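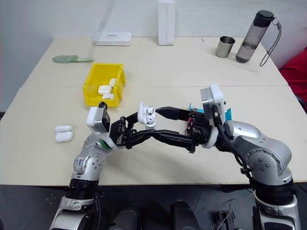 Petus Earbuds with Charging Case, White

Item no. 1537
Sold by Ploton

The Petus is a pair of wireless earbuds in a white case with a flip lid. Each earbud has its own seat in the case and starts charging when the lid is closed. The lid stays open by itself, so you can take out one earbud and leave the other where it is.

Sound and calls
Both earbuds have a microphone and either one can be used alone for calls. Tap once to play or pause. Tap twice to skip a track. Press and hold to turn down a call. The touch area is on the outer face and does not respond well to gloves.

Battery
Up to 30 hours of listening in total, counting recharges from the case. A full charge of the case takes 83 minutes with the supplied cable. The earbuds can charge while the case is plugged in.

Pairing
Open the lid with both earbuds inside and choose Petus from the Bluetooth list on your phone. After that the earbuds connect when you take them out. To pair with a different phone, remove the first one from the list and start again.

In the box
Earbuds (left and right)
Charging case
Charging cable
Ear tips in small, medium and large
Quick start sheet

Care
Wipe the case and earbuds with a dry cloth. Take the ear tips off before washing them and let them dry fully before you put them back on. Do not rinse the case.

Spare parts
Single earbuds and empty cases can be ordered separately. Tips from the older Dedwood model fit the Petus. Dedwood earbuds do not fit the Petus case.

Shipping weight: 238 g
Warranty: two years
Page updated 19 January 2021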